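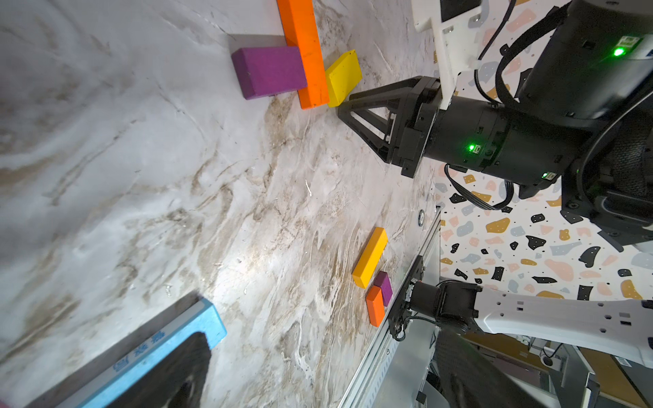

Orange, purple and yellow blocks on the marble top.

2026-06-20, notebook, billing and plans

Picking up where I left off with the seat change problem in Bovia. I had meant to spend only the morning on it, but you know how these go, and I ended up with cold coffee and a very full page, so bear with me.

The trouble is still what happens when an account owner moves from monthly to yearly in the middle of a billing period and adds seats on the same screen. I set up a test account called Dristdale with 9 seats on the monthly plan, switched it to yearly, and raised it to 18 before hitting confirm. The preview showed the right total. The invoice, bless it, gave credit for the unused days on all 18, including the ones that had never been paid for. Same result on a second try with a clean account.

I do think it's the order of the steps. The seat count gets saved first and the credit is worked out afterward from whatever is saved, so the credit is too generous. Doing it as two separate visits (plan first, seats after) comes out fine every time I've tried it, and I've tried it eight times now.
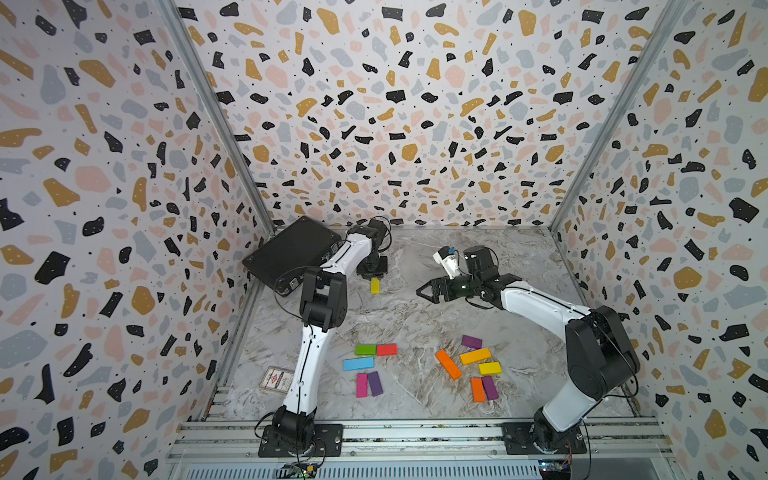
Can a billing admin make this change, or only the account owner?
Both can change the seat count, but switching from monthly to yearly is for the account owner alone.

I wrote that out in full as it keeps coming up in the support inbox, and the help page still has the old wording from April. I'd love to get that page redone while we're in here anyway! The button is called "Review changes" now, and the page still tells people to look for "Upgrade."

Next I went through the Kultolell import, which brings in old customers with their renewal dates. Over 1,000 rows went in and the dates look good, with one snag: accounts with a blank currency field fall back to dollars without any warning. I'd much sooner have the import stop and ask. I've put a note in the Shehu board with the row numbers, and whoever picks it up should feel free to move it to a better column, I never know which one we're using for imports.

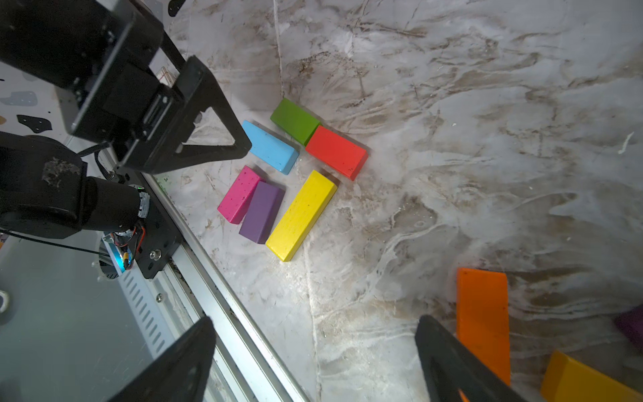
Back to the credit bug, then, and the fix I'd like to try is taking a copy of the old seat count before anything is saved and working out the credit from that. It's a small change. What worries me a little is coupons, which read the saved count too, and I haven't tested a single one yet.

Still to do: rerun Dristdale with a coupon, then the same again going down in seats. Leave the test accounts alone until I've done that, please.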